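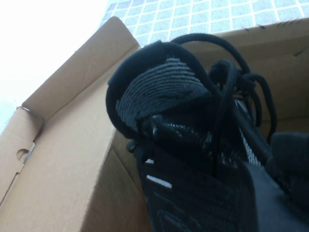

靴箱の中の黒いニットスニーカー。履き口と紐まわり。

8月 作業ノート 梱包・収納の続き
場所 Hirncombe、奥の床スペース

前回の続き。靴箱への収め方と、靴箱を外箱に入れるときの向きについて、手順書 Estumia 第2稿に反映する前の覚え書き。午前は靴箱、午後は外箱。途中で順序が前後しているが、そのまま残す。

9:40
対象の靴は黒のニットアッパー。丸紐。履き口の下、靴の中ほどに艶のある黒の成形パーツがあり、紐の輪は履き口の上と脇にかたまる。履き口の縁は厚めのパッド入り、内張りは濃い灰色で細い横うねのリブ。ニット部分はやわらかく、どこを押しても形が逃げる。形が逃げないのは成形パーツのあたりと踵だけなので、持つ場所も置く基準もこのどちらかにするしかない。第1稿では「履き口を上にして静かに置く」としか書いていなかった。これでは人によって置き方が違ってくる。

片足分の実測、447 g。紐込み、詰め紙なし。前に Harkham 側からもらった表の値とは合わないが、あちらは詰め紙込みの可能性がある。表の欄外に条件が書かれていない。問い合わせ事項に入れておく。こちらの秤は朝にゼロ点を確認済み。

履き口を上に向けて箱の中に立てた状態では、紐の輪がいちばん高い位置に来る。パッドの縁より紐の方が上に出る。つまり蓋に最初に当たるのは靴本体ではなく紐である。前から蓋が浮くと言われていた件は、靴の高さの問題として扱ってきたが、寸法の見直しより先に紐の処理を決めるべきだった。

紐の処理案。
案A 輪を全部履き口の中へ落とす。
案B 紐を成形パーツの側へ寄せ、履き口と箱の壁の間に収める。
案C 紐を一度ほどいて軽く束ね、つま先側に置く。

案Aは早い。ただし履き口の内側に輪が溜まり、詰め紙を後から入れると紐が押し出されてくる。詰め紙が先、紐が後、という順を守れば収まる。守らないと元より高くなる。
案Bは見た目が整うが、壁との隙間が狭い側に寄せた場合、もう片方を入れるときに引っかかる。丸紐は表面が少し毛羽立っていて、段ボールの地と擦れると動きが悪い。平紐の靴で同じことをやったときはここまで渋くなかった。
案Cは時間がかかりすぎる。返却品のように紐の状態がばらばらなものには使えるかもしれないが、通常の収納には採らない。

当面、案A。手順は次の通りに書き直す。

1 靴を持つときは踵と甲の成形パーツに指をかける。履き口の縁をつまんで持ち上げない。
2 箱の底に薄紙を敷く。紙の端は長辺側に出す。
3 片足目を側面が底に沿うように入れ、踵を短辺に当てる。
4 詰め紙を履き口に入れる。
5 紐の輪を履き口の中へ落とす。外に残った輪は指一本で押し込める範囲だけ直し、無理に引かない。
6 もう片方を互い違いに入れ、4と5を繰り返す。
7 薄紙を折り返し、蓋を載せる。載せた時点で浮きがあれば5に戻る。

3の「側面が底に沿うように」は書き方がまだ悪い。横に寝かせるのか、少し起こすのか、読んだ人が迷う。立てたままだと履き口が斜めを向き、紐がそこから外へ流れる。寝かせると流れは止まるが、今度はニットの側面に靴底の角が当たって跡になる。跡は手でならせば消える程度だった。ただし試したのは短時間で、倉庫に置いたときにどうなるかは見ていない。
→ 長期のものは別途。ここでは「寝かせる」で統一し、靴底同士が外を向くように、と足す。

側面に小さい布のループがある。黒地に黒で目立たない。最初これを紐の輪と間違えて引いた。引いても支障はないが、持ち手代わりに使うと片側だけに力がかかるので手順書では触れないことにする。触れないと誰かがまた引くという気もする。注記一行で足りるか。保留。

白い短い線の飾りがアッパーの低い位置に入っている。左右の判別には使えない。向きの目印にするなら履き口の形を見る方が確実。

10:55
靴箱の方。色は薄い茶で、無地、表面に少し繊維感がある。印刷がないので、どちらの短辺を手前にするかの決まりがこれまでなかった。決まりがないと、外箱に入れた後でラベルを貼る面が揃わない。短辺の片方の内側に鉛筆で短い線を入れ、そこを踵側と決める。鉛筆は消えてもかまわない。外箱に入れるまで残っていればよい。

箱の縁と中身の最高点との差を取ろうとしたが、紐の輪があるうちは値が定まらない。輪をよけてパッドの縁までを測り直し、31 mm。これが案Aを採った場合に使える余裕の上限になる。詰め紙の盛り上がりと薄紙の折り返しをここに収める。薄紙だけなら問題にならない。詰め紙を丸めすぎると足りなくなる。詰め紙は球にせず、履き口の長手方向に沿って巻いた形にする。巻きの太さは指の太さ程度、では粗いが、紙の方の厚みが揃っていないので今はこれ以上細かく決めても意味がない。

測り方の注意。箱の縁に定規を渡し、そこから別の定規を垂らして読む。箱の壁が内側にたわんでいると渡した定規が傾く。短辺側に渡すとたわみの影響が小さい。長辺側は中央で開きやすく、蓋を載せる前と後でも違う値になる。以前の記録で値が散らばっていたのは、渡す向きを決めていなかったのが一因と思われる。古い値は消さずに残し、向き不明と書き添える。

詰め紙の種類。手元にあるのは Darko の中性紙と、出どころの分からない薄手の再生紙。黒の靴に白い紙の繊維が移るかどうかを見た。再生紙の方は内張りのリブに粉が残る。うねの間に入るので払っても取れにくい。粘着ローラーを当てれば取れるが、パッドの縁まで毛羽立たせるので使いたくない。黒の内張りに近い色のものには Darko、明るい色のものはどちらでも可、とする。在庫はDarkoの方が少ない。発注の時期を確認のこと。

紙の切り方も見直す。今は束から適当に取って千切っているが、千切った端から粉が出る。切るなら刃物で、束のまま。切った端は靴の奥ではなく外側へ向ける。奥に向けると取り出すときに端だけ残ることがある。

13:20
外箱に移る。

外箱は無地の茶の段ボール。床に直置き。床は灰色で白い格子線が入っているので、箱の置き位置はこの線で合わせる。線に箱の下端を沿わせれば、底が歪んでいるときにはすぐ分かる。底の角が線から外れている場合、たいてい底のフラップの重なりがずれている。組み直す。重ねてから気づくと全部降ろすことになる。

中古の外箱を再利用するときの確認項目を整理しておく。第1稿には「状態の良いものを使用」としかない。

上縁 フラップの折れ、破れ。ここがぎざぎざになっているものはテープが端まで届かず、中央だけで閉じている状態になる。破れが折り線にまで達していたら外箱には使わない。仮置き用に回す。
長辺の面 縦の折り筋。角のすぐ脇に筋が入っているものは、角が二つあるのと同じで、荷重がかかると筋の方から先に折れる。単独で置くなら可、重ねるなら不可。
面の平らさ 筋状の影が見えたら手で押してみる。戻るならよい。戻らないものは中芯がつぶれている。
短辺の面 手掛け穴、突き傷、しみ。小さい暗い点は離れて見ると穴かしみか区別しにくいことがあるので、指で触れて確かめる。穴なら内側から当て紙。しみなら乾いているかどうか、においがあるかどうか。
古い送り状 残っていれば剥がすか、全面を覆う。半端に重ね貼りしない。

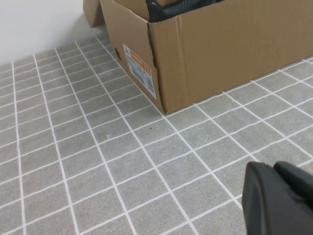 別筆の書き込み:角の脇に折り筋がある箱は、筋を外に向けて置くより壁側へ寄せた方がよいのではないか。外側にあると通るたびに足が当たり、そこから潰れていく。それと、古い送り状は剥がすと表のライナーまで持っていかれるので、うちでは覆う方に統一してほしい。剥がした跡にはテープが付かない。

筋の向きについては採る。壁側へ寄せる、と第2稿に書く。ただし壁に密着させると手が入らなくなるので、指が入る程度は空ける。

送り状の件は少し試した。端から寝かせて引くとライナーが薄く剥けた。起こして引くともっと深く剥けた。ドライヤーで温めてから寝かせて引くと、紙だけが取れて糊が残ることが多い。残った糊に新しいラベルを貼ると、それはそれで付きすぎて位置が直せない。手間に見合わない。書き込みの通り、覆う方に統一する。

覆い方。送り状より一回り大きい白無地のラベルを使い、バーコードの部分が透けないことを確かめる。薄いラベルだと濃い縦線が透ける。透けたものを読み取り機が拾うかどうかは紙の厚みで変わるので、その場で一度読ませる。読めてしまったら二枚目を重ねるのではなく、黒の太ペンで縦線と交わる向きに塗ってから貼る。縦線と同じ向きに塗ると線が残ることがある。色の帯が入った送り状は、帯の部分だけ表面が滑るものがあり、そこから新しいラベルが浮いてくる。帯の上を先に押さえ、最後に空気を抜く順で貼る。

斜めに貼られた送り状を覆うときは、送り状に合わせて斜めに貼らず、箱の縁に合わせてまっすぐ貼る。はみ出す角があれば大きいラベルに替える。斜めのまま重ねると、次に使う人が箱の縁を基準にして貼ったときにまた角が出る。

14:35
外箱への入れ方。靴箱は長辺を外箱の長辺に平行にし、鉛筆の線を入れた側の短辺を同じ向きに揃える。下の段を入れ終えたら隙間を確かめる。隙間は片側に寄せる。両側に分けると、詰め物が両方に要る上に、どちらも薄くて効かない。片側に寄せたら、その側に巻いた紙を縦に差す。横に寝かせて差すと運んでいるうちに底へ落ちていく。

黒い小物類、布の袋など形の決まらないものを同じ外箱に入れる場合は上に載せる。下に敷くと緩衝材代わりになるように思えるが、沈み方が一様でなく、上の靴箱が傾く。ただし上に載せたものが縁より上へ出ているうちはフラップを折らない。押し込んで閉じるとフラップの根元が反り、次に開けたとき元の角度に戻らない。上縁が波打っている箱のうち、かなりの分はこれが原因ではないかと思う。確証はない。

閉じ方。短辺側のフラップを先、長辺側を後。合わせ目が開くようなら、入れすぎか隙間の寄せ方が悪い。テープで引き寄せて閉じない。テープは合わせ目の中央に一本、端は側面に折り下げる。破れた縁のところは、先に破れをテープで内側から留め、それから合わせ目を貼る。順序を逆にすると内側に手が入らない。

ラベルは踵側の短辺に。手掛け穴がある場合は穴にかからない高さにする。穴をラベルで塞ぐと、持つ人が指で破る。

ラベルの控え番号は2265から。前の番号の続きではないが、前の帳面と突き合わせられるように頭を揃えた。外箱と控えの対応は別紙に書き、この帳面には写さない。二か所に書くと必ずどちらかが古くなる。

15:50
Harkham への問い合わせ事項、まとめ。
・重量表の測定条件(詰め紙の有無、片足か一足か)
・靴箱の蓋の深さ。受け入れた箱の中に浅いものが混じっているように見える。版が変わったのか、ばらつきか
・丸紐の靴について、出荷時の紐の処理に決まりがあるか
・外箱の再利用を何回まで認めるか。回数を書き込む欄を箱に設けてよいか

最後の件は、回数を書く場所がない。底に書けば見えないし、短辺はラベルと重なる。長辺の下の方に鉛筆で線を足していくのが現実的だが、擦れる。先方の返事を待つ。

残件
・手順3の書き方。「寝かせる」と「靴底を外へ」を一文にまとめる。図を付けるなら真上から見たもの。
・布のループの注記を入れるか。
・詰め紙の在庫確認。Darko の残りが少ない。
・寝かせた場合の跡、長く置いたときの確認。対象は今回の靴と、ニットでないものを並べて見る。
・白無地ラベル、厚手のものを一種類に絞る。今は混ざっていて、透けるものと透けないものが同じ引き出しに入っている。
・床の格子線に合わせる件、Hirncombe 以外の床には線がないので手順書の本文には入れず、場所別の備考に回す。

16:30
追記。案Aで蓋を載せた靴箱を一つ、開けて見直した。紐の輪が履き口から一本戻っていた。蓋は浮いていない。詰め紙を巻いた向きが履き口と直交していたので、紙が開いたときに輪を持ち上げたらしい。手順4に「巻いた紙は履き口の長手に沿わせる」を足す。10:55の項に書いておきながら手順の方に入れていなかった。

もう一つ。薄紙の端を長辺側に出す件、逆に短辺側へ出した方が開けるときに早いという見方もある。試したところ開けるのは早いが、折り返しが踵の上で重なり、そこだけ厚くなる。余裕の中には収まる。どちらでもよい範囲なので、揃っていることの方を優先して長辺側のままとする。

第2稿の清書は手順3の文が決まってから。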